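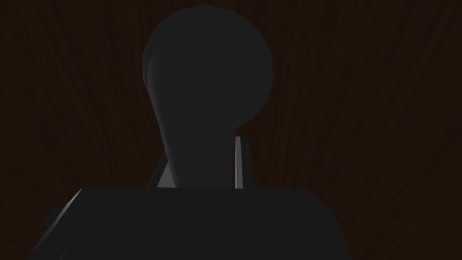
Zitullow Vaccination Uptake Records: Data Card

Summary

The Zitullow Vaccination Uptake Records describe the supply and use of seasonal influenza vaccine at clinics and pharmacies in the Duklow health district. Each row covers one site for one week of the season. The records hold counts only. No row refers to a single patient, and no names, addresses or dates of birth were passed to the team that prepared the files.

The season is taken to begin in September and to end in March. Sites that opened after the start of the season are listed from their first full week of activity.

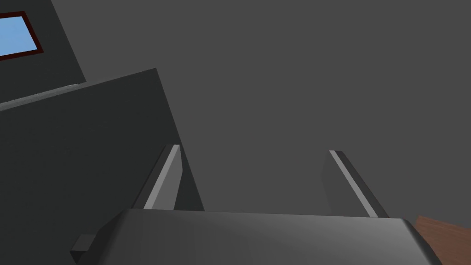
Prepared by the Zitullow Data Office
Maintained for the Duklow health district

Contents of the release

The release is made up of 9 plain text tables, with one value separator throughout and a header row in each. The main table is named uptake_weekly. The remaining tables hold site details, age bands, vaccine types, delivery records and the codes used for missing values.

Fields in uptake_weekly

site_code: a short code given to each clinic or pharmacy. Codes are never reused after a site closes.
week_no: the week of the season, counted from the first week of September.
age_band: the age band of the people vaccinated, as set out in the age table.
doses_received: doses delivered to the site in that week.
doses_given: doses recorded as given in that week.
doses_returned: doses sent back or destroyed — the two were not recorded separately before the Seol system was adopted.
status: final, provisional or withdrawn.

How the records were gathered

Sites enter their figures through Seol, the district's reporting system, by 17:00 on the last working day of the week. Figures entered after that time are held over and marked provisional until the following week's check. Sites without access to Seol send a paper return, which is keyed twice by different members of staff and compared.

Delivery figures come from the Gritel stock ledger. Where the ledger and the site return disagree by more than 20 doses, the site is asked to confirm its figure before the row is marked final.

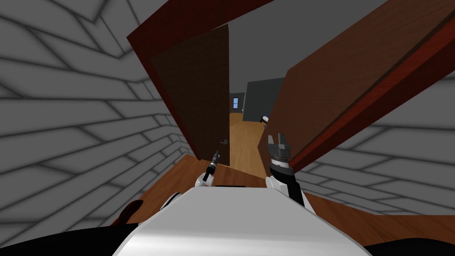
Smaller differences are left as reported. Users who add up deliveries across the season should therefore expect the total to differ slightly from the ledger, and should quote the source they have used.

Small numbers

Any count of doses given that falls below 50 in a single age band is replaced by the code S. The same code is applied to a second band at that site where the hidden value could otherwise be worked out by subtraction. District totals were calculated before this step and are not affected by it.

Known limits

Doses given in workplaces and schools are not included. Residents vaccinated outside the district are missing, while visitors vaccinated within it are counted. The December figures are less complete than those for other months, as several sites closed early and sent one combined return. These rows carry the note COMB and should not be read as weekly values.

Rates per 1000 residents may be calculated for the district as a whole. They should not be calculated for single sites, which have no fixed population.

Use and changes

The files may be used for research, teaching and local planning, provided that the Zitullow Data Office is named as the source. Corrections are published with the next release and listed in the file named changes. Requests for a correction should give the site code, the week number and the field concerned.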